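About Pulden

Pulden is a toy library and sorting workshop in Predcombe. We lend building bricks, wooden train track, marble runs and construction sets to families, preschools and after-school programs. We also take in secondhand sets, clean them, sort them and put them back into circulation.

We started with one closet of donated bricks and a sign-out notebook. We now have 343 sets on the lending shelves and 129 member households. Schools and preschools are counted separately under group membership.

What we lend

Most of our collection is building bricks. They go out in clear tubs with a card inside the lid that lists what the tub should hold. A starter tub has 175 pieces. Larger tubs are put together for classrooms and have mixed sizes, base plates and a few wheels. We do not lend boxed kits with printed instructions, as one missing piece spoils the whole kit.

We also have a smaller shelf of puzzles for ages three to six and a set of large foam blocks that can be booked for birthday parties. The foam blocks do not fit in a compact car. Please ask about size before you book.

Loans run three weeks and can be renewed once by email. If another family is waiting for the tub, we will ask for it back at the end of the first three weeks. There are no late fees. We do send reminders, and after the third reminder we stop lending until the tub comes home.

How sorting works

Every tub that comes back is emptied onto a table and checked against its card. Pieces are washed in warm water with dish soap, rinsed and left on mesh racks overnight. Anything cracked or chewed goes in the scrap bin. We do not lend chewed pieces, even lightly chewed ones.

After washing, pieces are sorted by size first and color second. People who are new to it usually want to start with color, and we ask them not to. A pile of red bricks in eight sizes is slow to search by hand. A pile of 2x2s in eight colors can be split up in a few minutes.

Donated bricks take longer. A typical donation bag has bricks from several makers, and they do not all grip each other well. We test each unfamiliar piece on a brick we know. If it will not hold, or will not come off again, it goes in the craft box. The craft box is free to teachers. Last year we sorted 2,610 donated pieces this way and kept most of them.

Our rooms

We are on the ground floor of the old Stotent building, on the side facing the parking lot. The front room has the lending shelves and the return counter. The back room is for sorting and for the open table, where children and adults can build without borrowing anything. There is a ramp at the side door. The restroom is down the hall and is shared with the other tenants.

Tables in the back room get wiped down between groups. We use printed covers because plain white ones showed every mark – the leafy pattern was picked from three samples and has held up well. Small pieces can be hard to spot against a print, so we ask people to run a hand over the cloth before they leave.

Bricks on one of our leaf-and-flower covers:

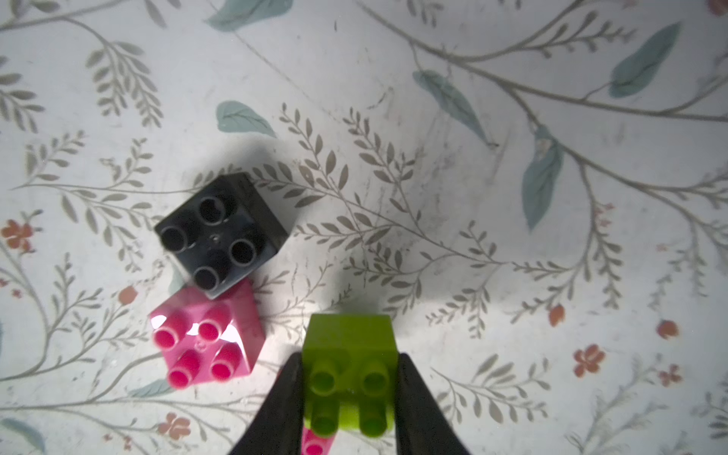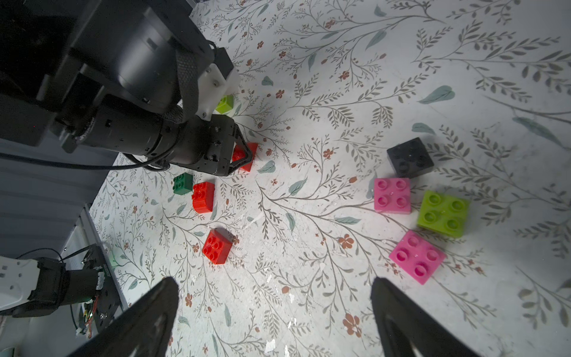 Membership and donations

Household membership is paid once a year and covers two tubs at a time. Group membership covers six. Families who find the fee difficult can write to us and pay what they can, and we do not ask for paperwork. New members sign a one-page agreement and take home a tub the same day if one is on the shelf.

We accept donations of bricks, track and marble runs at the return counter during opening hours. Please do not leave bags outside the door. We cannot take electronic toys, stuffed animals or anything with a missing battery cover. Bricks do not have to be clean, but please take out coins, hair ties and crayons if you can.

Our shelving and washing racks were paid for by a small grant from the Sorensen Fund, which also covers the rent on the back room through next June. The lending side pays for itself out of membership fees.

We close for two weeks in winter to do a full check of the shelves. Tubs borrowed just before the break can be kept until we open again, with no renewal needed.

Page last updated 08/10/2024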